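The Settings Menu Has Become a Place to Hide Things

My phone has a setting for the shape of its icons. Circle, squircle, teardrop, something it calls "pebble." I found all of these in one tap. Then I went looking for the switch that stops the phone from joining every open Wi-Fi network it passes, and that took me the better part of a lunch hour, including one wrong turn into a page about printing.

I don't think this is an accident, and I don't think it's a conspiracy either. I think it's what happens when the people who arrange a menu are measured on how rarely anyone leaves the defaults. Put the fun stuff up front and the useful stuff under Connections, then More, then Advanced, then a three-dot menu in the corner that looks like a speck of dirt on the screen.

I own a Drakos, the midsize one, which I bought in September after my old phone stopped charging. The first update arrived while I was still peeling off the plastic. It moved the network page. The printed card that came with the phone describes a menu that no longer exists, a little like being handed a map of a town they've since flooded.
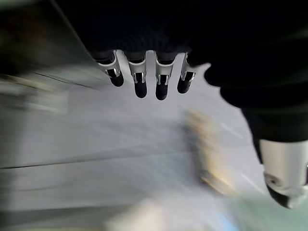 Why would a company bury the auto-join switch four levels down?

Most people never ask for it, and a phone that hops onto whatever network is nearby looks like a phone that works well. The cost shows up later, when you're in a parking lot wondering why your messages won't send and the phone is clinging to one bar from a coffee shop you left behind.

Farah Ong, who shares an office wall with me, says I should use the search box. She is right that there is a search box. I typed "auto join" and got zero results. I typed "Wi-Fi automatic" and got a screen about the wallpaper changing automatically. The switch, when I finally found it, is named Smart Presence. I would like to meet whoever looked at a wireless radio and came up with Smart Presence — just for coffee, somewhere with a weak signal.

Naming is half the trouble. On my previous phone, a Verasora, the same thing was called Connect Assist. On my mother's Nondley it's Seamless, with no noun after it at all. Three phones, one feature, and no shared word you could use to explain it to another human being over the phone. I've tried. "Look for something that sounds nice and tells you nothing," I said to my mother, and she read me the entire menu.

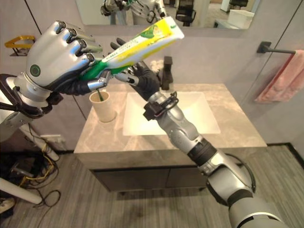

Toothpaste, held over the bathroom vanity.

The usual defense is that phones do more now, so the menus must be longer. Fine. I counted the entries on mine, through every submenu, one evening when I had nothing better to do, and got to 199. I have no quarrel with the number. A hardware store carries far more than that and I can still find the hinges, because there's a sign over the aisle that says HINGES. It doesn't say Door Harmony.

What I'd ask for is small. Call a thing by what it does. When an update moves a page, leave a line in the old spot saying where it went, and keep it there for 30 days. Make the search box look for the words people use, including the rude ones. And let me pin 2 or 3 settings to the top of the list, so the ones I touch every week aren't living below a toggle for the sound the keyboard makes.

Edthorpe did some of this on its cheap tablet, the one with the ugly bezel. The network page says Networks. There's a line on it reading "Join open networks without asking," with a switch next to it, set to off. I bought the tablet for recipes and I've developed an unreasonable affection for it. The speaker is terrible. I forgive it.

Meanwhile the Drakos updated again last night. Smart Presence is gone from where I left it. My icons are still pebbles.

Related articles
Airplane Mode Is the Last Honest Button
What Your Phone Means by "Limited Connection"
I Turned Off Every Notification and Missed a Dentist Appointment
Forgetting a Network Shouldn't Be This Hard

Last updated: September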